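Driltgate 4
Task planning and perception software for two-armed robots

Driltgate is the software layer between a robot's cameras and its joint controllers. It takes the head camera stream, keeps a running list of the objects in view and where they sit, and turns a goal such as "put the pairs together" into a sequence of reaches, grasps and placements. It runs on the robot's own computer or on a workstation on the same network.

Version 4 replaces the old scene model with one that understands supports. A shelf, a tabletop and a stretch of floor are each stored as a surface with a height, a boundary and a list of what is resting on it. The planner works from that list, so an item that has been moved by hand is picked up again at the next update without restarting the task.

What is included

Scene Model – surfaces, objects and free space from one or more RGB or depth cameras.
Pair Matcher – groups objects by shape, shade and attached detail. Works on footwear, gloves, cups and other items that come in sets.
Reach Planner – collision-checked arm paths for two arms, with the head and waist as optional extra joints.
Brollura – the desktop viewer. Shows the live scene model over the camera image, lets you edit surfaces by hand and steps through a plan before it is sent.
Recorder – logs camera, joint and planner data to one file for replay.

Working with shelves and footwear

Footwear on open shelving is one of the standard tasks supplied with the software. It is harder than it looks for a perception system. Slides and slippers in close shades are easy to confuse, the upper shelf hides part of the lower one when the camera is near, and frame rails cross in front of the items. Pair Matcher compares every item with every other item on all known surfaces and gives each possible pair a score. Two slides with the same charm on the strap score high even with a different one standing between them. If a score is under the threshold you set, the item is left where it is and flagged in Brollura.

The Reach Planner treats shelf boards, backboards and side rails as solid. Cables on the floor are handled separately: you draw a keep-out area in Brollura, or let the Scene Model propose one, and the feet or base stay outside it.

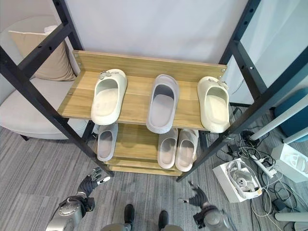
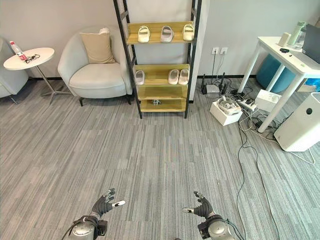 Head camera views from the footwear task: close to the shelves, and from farther back with the desk and seating in view.

Near and far views are merged into a single map. The far view sets the positions of the shelves and furniture; the near view refines the objects. You can choose how long an object stays in the map after it goes out of sight. The default is 113 seconds, and it can be set per surface.

Programming

Tasks are written in Python or built from blocks in Brollura. Both produce the same task file, which is plain text and can be kept under version control. A task file does not name a robot. Joint limits, hand geometry and camera mounts live in a separate robot profile, so a task can move from one machine to another if both can reach the surfaces it uses. Five-finger hands and parallel grippers are both supported. Hand profiles include fingertip pads and gloves as separate layers, and these change the grasp width.

Requirements

Operating system: 64-bit Linux
Memory: 16 GB, 32 GB recommended with the Recorder running
Graphics: dedicated card recommended for the Scene Model
Cameras: 2 or more for merged maps, one for single-view use
Map capacity: up to 4000 objects

Licensing and support

Driltgate is licensed per robot. Brollura can be installed on any number of desktops at the same site. Updates are included for the first year. Version 3 task files open in version 4, but robot profiles have to be converted with the tool in the Utilities folder – keep a copy of the original.

Setup and training are provided by Mwakyusa, our integration partner. Ask for Kipchumba Lukumay. Technical questions before purchase go to Gitau Mwakalinga at Dinach.

Version 3 will receive fixes until the end of December.

Page updated August 10, 2021

Request a quote
Download the data sheet
Release notes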